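Ticket 2286 - tidy routine, bedside unit, robot stops with drawer open
Site: Margate
Raised by: Lizeth Mamani (room turnaround)
Assigned: Lucero Betancur, Edeo support
Priority: Medium, bumped to High by H. Villanueva
Opened: 9/4/24

Lizeth Mamani wrote:
Third shift in a row. Robot does the top of the bedside unit, picks the thing up, then just stands there holding it. Drawer open. No beep, nothing on the tablet except "waiting for operator". I'm at the other end of the hall stripping beds so I don't see it till I come back with the trolley. We used to do these by hand, wipe and go. Now I do my rooms AND babysit. Please don't close this as user error like the July one.

Lucero Betancur wrote:
Hi Lizeth, not closing it. Which items? Wrappers only or cans too? And is it the same program everywhere or just the bedside unit?

Lizeth Mamani wrote:
Both. Bedside unit only, the desk program is fine. Hortensia A. says hers does it as well on evenings.

Lucero Betancur wrote:
Pulled the log. Hold time is 65 seconds, then it drops to operator wait. So it's not a grip fault, it's waiting on a confirm that never comes. Set up the practice unit to run it with stock config. Tabletop items as per the Zelletti test sheet, drawer out.

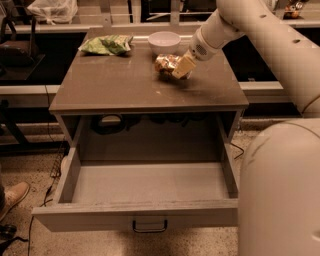 Gripper on the foil snack pack, cabinet top. Drawer open, nothing in it.

Grip force reads normal in this part. No slip flagged. Ran it 40 times over the morning, mix of items, stopped on 11 of them. All 11 had the same line in the log:

place_target unresolved - request confirm - timeout

So it knows what it's holding and doesn't know where we want it. Old map had "bin" and "drawer" as separate targets. Update merged them into "container" and the bedside unit now has two candidates, so it asks. Asks the tablet. Tablet is on the trolley. Trolley is down the hall, see above.

Jonatan Halvorsen wrote:
Ops side here. Can we just shorten the timeout and have it skip the item?

Lizeth Mamani wrote:
Skip it and then who picks it up. Me. That's the bit that gets missed every time there's an update. The sheet says the room is "robot complete" and I get marked down when there's a chip bag on the night table.

Hortensia Alvarado wrote:
Agree with Lizeth. Also on evenings there's two of us not four. If it's going to ask a question it should ask before we leave the room, not after.

Jonatan Halvorsen wrote:
Fair enough. Withdrawn. What about the status on the sheet though, that's ours, I can have it changed to "robot part done" if anything's been skipped or timed out. Bermúdez looks after the sheet template, will ask today.

Lucero Betancur wrote:
Yes please do that regardless. Next run, with the can. 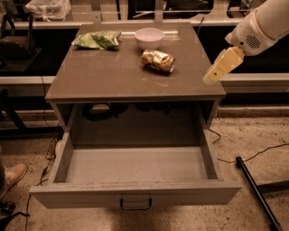 Can on its side, cabinet top, gripper off to the right. Same green bag and bowl at the back.

Can class is a bit worse than wrappers. Crushed ones come up as "can" or "foil_misc" depending on the angle, so sometimes you get two confirms for one item. Logged separatly as 2883, don't add to it here pls, different team.

Things tried so far:
Restart of the task server - no change
Re-teach of cabinet top - no change
Drawer height re-measured, was fine
Old target map put back on the practice unit - no stops, but then recycling goes in with rubbish, so can't ship it

Hortensia Villanueva wrote:
Supervisor for both shifts. Need to know what to tell the girls tonight. They're asking if they should turn the bedside program off. I'd sooner they did it by hand for a week than run back and forth. Also the target rooms per shift went up when the robot came in and it hasn't come down for any of this. Jonatan that one's for you.

Jonatan Halvorsen wrote:
Noted. Old room target until this ticket is closed. I'll put it in writing to both shifts.

Lucero Betancur wrote:
Tonight: bedside program OFF, desk program stays on. Settings - Rooms - Bedside - toggle. If it's already holding something, press Release on the tablet and keep your hand clear of the drawer till the arm's parked.

Patch candidate is on the practice unit now. Asks once at the start of the room, "rubbish to where?", remembers the answer for the whole room.

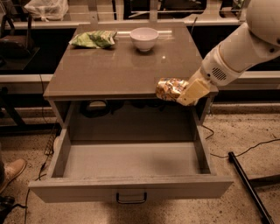

Answer is keyed by room not by unit, so if you've two bedside units in a double you still only get asked once. Tell me if that's wrong for the family rooms, I don't know how those are laid out.

Lizeth Mamani wrote:
Family rooms have a bin each side. Once is fine. Can the question be bigger on the tablet? Can't read it with gloves and my glasses fogged.

Lucero Betancur wrote:
Bigger text, yes. Adding a sound too, it should of had one from the start. Will need one of you for an hour on the practice unit before it goes to the floor - paid time, Jonatan has OK'd it.

Hortensia Alvarado wrote:
I'll do it. Not before 2 though.

Status: waiting on floor test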